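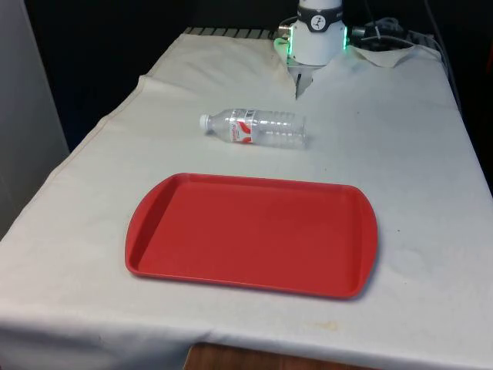 Ticket 1851
Subject: Gripper fingers, spare parts and what we can afford before November
Opened: Jul 23, 2024
Status: Waiting on customer, then reopened, then waiting on you lot again

Hi team,

Me again, sorry! I'm the one looking after the bench arm and, as of this financial year, the one who has to put the numbers in for it as well. I've got a fault to report and a purchasing question tangled up in it, so I've put them in the same ticket. Split them if your system prefers.

The fault first. We're running the bottle-to-tray job, which is the usual thing: 500-odd mL soft drink and water bottles lying on their sides, pick one up, put it in the tray, go again. The stock two-finger gripper does fine on the full ones. On the empties it closes, the wall of the bottle gives, and the controller logs "object lost" somewhere on the way across. It doesn't always drop it either. Sometimes the bottle arrives in the tray perfectly happy and I still get the error, and then the program sits there waiting for me to come back from the kettle and clear it.

What I've tried so far:

Dropped the grip force in steps, down to the lowest setting the pendant will take. Fewer squashed bottles, more slipped ones.

Changed the grasp point from the label to the bare ridges nearer the cap. Better! Not fixed, but better. I reckon the fingers slide on the label.

Re-ran the finger calibration twice. Both passes came back clean.

Swapped the gripper cable for the spare and had a proper look at the connector while I was in there. No bent pins that I could find.

Raised the grasp height by 5 mm, because I had a feeling the tips were catching the cloth on the way in. That got rid of a different error I hadn't even written to you about, so there's a bonus.

Firmware is whatever came with the last Trivance update bundle. I haven't rolled back and I'd rather not unless you tell me to.

Now the money bit. I've got quotes from two places for replacement fingers. Bavix will do a pair with soft pads for $80, which I can put on the card without asking anyone. Callirgate want to sell me a whole adaptive gripper, and once you've added the mounting plate and the freight it goes well past the $1000 where I have to write a business case and get it signed. I don't mind writing one, but I'd feel a right goose if I went through all that and the trouble was a setting.

So, questions:

Do the Bavix pads void anything on the warranty? Their sheet says "compatible" and leaves it at that.

Is there a parameter for how long the fingers have to lose contact before the error trips? I went through the gripper menu page by page and couldn't see one, but half of it is greyed out for my login.

If we did go the bigger gripper, does the wrist need a different cable, or does it use the same port? I need to know whether to budget for it now. Cables have stung me before.

Logs are attached, three runs, all empties.

Cheers

Update, same ticket

Thanks for the quick reply, that was a ripper effort. I've got the supervisor login sorted and found the contact timeout, and yep, it was on the shortest value. I've lengthened it the way you said. The false errors have stopped for the runs I've done this arvo, so the program isn't stalling on bottles that made it across safely.

The real slips are still happening, so I've ordered the Bavix pads. Noted on the warranty, and I've saved your message with the quote so I can find it again when somebody asks.

I've also had a call back from Ozoliņš, who did our original install, and they're happy to lend us a demo gripper for a fortnight if we pay the courier. Could you confirm the mounting pattern for me before I say yes? Your reply covered the port (same one, lovely) but the drawing you attached is for the older wrist and I don't trust myself to eyeball bolt holes.

One more for the planning spreadsheet. The budget round closes in November and I've only got a single line for "gripper, consumables". How often do people replace pads on light work like this? Even a range would do me. At the moment I've typed in a guess and coloured the cell yellow.

Please leave the ticket open until the pads turn up and I've put them through the same three runs.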